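Buy the grippers first and the arm last

Every January I get asked to look over equipment budgets, and every January the same line sits at the top of the sheet in bold: one robot arm. Underneath it, in smaller type, come the bits and pieces. I love these spreadsheets, I really do. There is so much hope in them! But I have come to think most small labs and workshops have them upside down, and I would like to argue for turning them over.

My case is simple. If you want a robot to learn everyday handling work, spend your first money on hand-held grippers, the sort a person carries about with a camera fixed on. Spend the next lot on ordinary things for people to pick up, open, pour and put back. Then pay people properly for the hours. The arm can wait until you know what you want it to do, and by then you will choose a better one.

I didn't always believe this. When we set up the Hollow project I was as keen on the big purchase as anyone. We had a quote from Vorkholm for an arm, a stand and a safety cage, with a delivery time of 16 weeks, and I had already decided which wall it would go against. Annapurna Gowda, who runs our bench, asked me what we would be doing during those 16 weeks. I said we would be getting ready. She asked what that meant, and I went off to make a coffee while I thought about it.

What it came to mean was nine hand-held grippers, bought for less than the price of the cage alone. They arrived quickly, they were in use by the same afternoon, and I have been a bit of a bore about them ever since.

Think about what you get for the money. An arm works in one place, with one set of hands looking after it, and when it stops, everybody stops. A gripper goes where the person goes. It works on a kitchen counter in the morning and a potting bench after lunch (ours have done both, and a church hall as well). If one breaks you put it in the drawer and pick up the next. We broke two in the first month and lost less than a day between them, and the repair parts came to 374 pounds, postage included. I once waited longer than that for a call back about a single joint.

Then there is the question of what to handle, and I think budgets go most badly wrong at this point, through being far too tidy. People price up a neat set of coloured blocks and feel they have covered it. Real cupboards are full of jars.

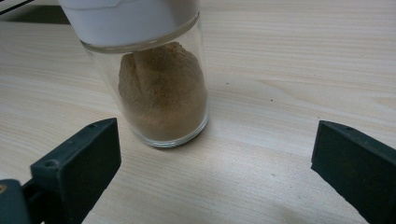 Brown powder in a lidded glass jar, with the gripper open in front of it.

I could talk about jars all day. The glass is see-through and shiny at once, so the camera sees the table through it in one place and a bright streak in another. The powder slides about and changes where the weight sits. The lid is a different material from the body, so a grip that suits one may not suit the other. You can buy a shelf of such things on a Saturday sort of budget from any supermarket, and they will teach you more about your gripper's fingers than a boxed test kit will. We put 600 pounds into our cupboard of household things in the first round and it remains my favourite line in the accounts. Jars, tubs, sponges, pegs, a truly awful salad spinner. I'd double it if we did it again.

Gangadharan Marar, who looks after the money for us and is much more patient than I am, makes the best argument on the other side. An arm, he says, is a thing you own. It goes on the asset list and it will still be there in five years, while hours of people moving jars around are spent and gone. I take this seriously. Funders like to see a machine, and a visitor will always walk past a drawer of grippers to look at an arm. But the recordings are a thing you own too, and they will outlast the hardware if you store them well and write down how they were made. So put storage in the budget. Put in a second copy kept somewhere else. Flasley, our neighbours down the corridor, forgot that line and had to buy drives in a panic at a terrible price.

He is right about one other thing, and I'll give it to him gladly. You do need the arm in the end. A person's wrist does clever little corrections that a machine can't always follow, and you won't learn which ones until you try. My advice is to borrow or rent for that first trial. We had a month on one at Krishnan and came home with a page of notes, half of which contradicted the quote I had been so fond of. The reach was wrong for our shelves. The stand was too tall. We would have been stuck with both.

So if you have a spreadsheet open at the moment, try moving that bold line to the bottom. Put grippers at the top, with a couple more than you need. Then wages, then the cupboard, then storage, then a month's hire. See what is left for the arm. It may be less than you hoped for, and you may have to go round again next year, but your people can start work the week the parcels come — and it is such good fun when they do.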